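Bag Packing Project: Frequently Asked Questions

Last updated Oct 10, 2020

What is the bag packing project?

It is a student project at the Mideck robotics club. Members program a pair of robot arms to put snacks into a shopping bag. The project began in April and is open to all members who have finished the safety session.

What do the arms have to pick up?

Mostly bags of candy and chips. They bend and slide when gripped, so they are harder to handle than boxes. The Fox's bags come in a few kinds, including Spring Tea and Fruits, and members should learn to tell them apart in the wrist camera view.
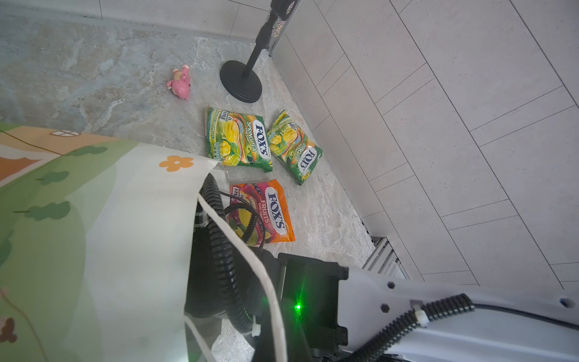
Do both arms work at the same time?

Yes. In most programs the left arm takes care of the shopping bag and the right arm goes for the snacks. Teams may swap the roles, but write it in the log if you do.
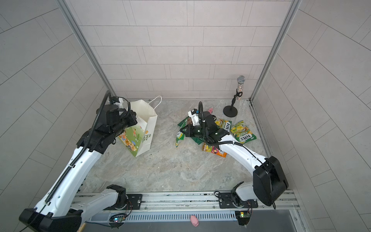

How long is a run?

A run is 300 seconds. Each team gets 30 runs per term, and unused runs do not carry over.

What happens if the shopping bag falls over?

The run continues. A bag on its side with the mouth open can still be filled, and items placed in it count. Do not reach in to stand it up. If the bag tears, press stop and record the run as incomplete.
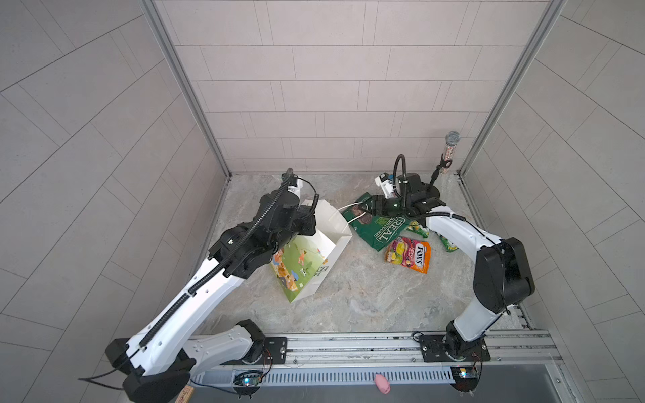
How many recordings does the club have?

The shared drive holds 435 recorded runs. Teams can use any of them, including runs made by other teams — just credit the team by name in your report. The current teams are Imham, Plindik and Đoàn.

Do I need to know how to code?

No. New members start by driving the arms by hand and labeling recordings. Coding sessions start in week 7.

Can I eat the snacks?

No. The packages are handled many times and go in the trash when they split.

Who do I contact?

Natalina Pace runs the sign-up sheet and books time on the arms. Leave a note in the club mailbox with your name, your team and the times you can come in.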